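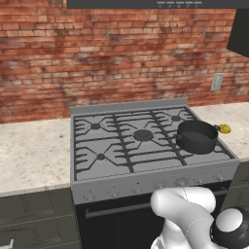 Bramwood Vehicle Finance Quotes

A table of car loan and lease offers collected from dealer listings, one row per offer. Maintained by Mekdes Alemneh and Kalkidan Kahsay for the Wadance comparison tool. Last full rebuild: 22nd March.

What is in it

Each row holds the price before finance, the term in months, the annual rate, the deposit, the cost of borrowing and, for leases, the buyout at the end. Loans and leases share a file. The column offer_type says which is which, and buyout is left blank for loans.

Offers come from 17 dealers. Most list new cars only. Abdella also lists used ones, and those rows have condition set to used and a mileage filled in. The 36-month term is the most common for leases.

Files

offers.csv: the main table
dealers.csv: dealer names and short codes
dropped.csv: rows removed during cleaning, with a reason code
check_rates.py: recalculates the cost of borrowing and lists mismatches

Cleaning

Prices are stored as whole numbers with no currency sign. Rates are stored as printed, so 2.9 and 2.90 are kept as text in rate_raw and as a number in rate. If a dealer gave a weekly payment and no rate, the rate was left blank. We did not work it out backwards. 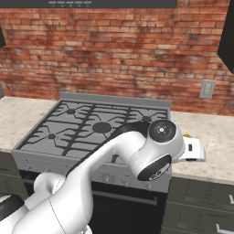 Where the same car appeared twice with the same term and rate, the later listing was kept. Rows where our own sum differed from the printed cost of borrowing by more than 50 were moved to dropped.csv with code R2. Smaller differences were left alone and are mostly rounding or an admin fee folded into the total.

Known problems

Zoluneck changed its page layout in February and 20 of its lease offers lost their mileage allowance. They are still in the main table with the allowance blank.

Deposit of zero and deposit not stated were mixed up in the first version. This is fixed for loans. For leases, treat a zero with caution.

Model names are as the dealer typed them. Trim levels are sometimes in model and sometimes in notes.

Use

Fine for comparing terms, testing a calculator or teaching how interest adds up. Please don't use it to quote anyone a price. The offers have expired or will soon, and none of them allow for the buyer's credit record.

Send corrections to Kalkidan with the offer_id and the column that needs changing.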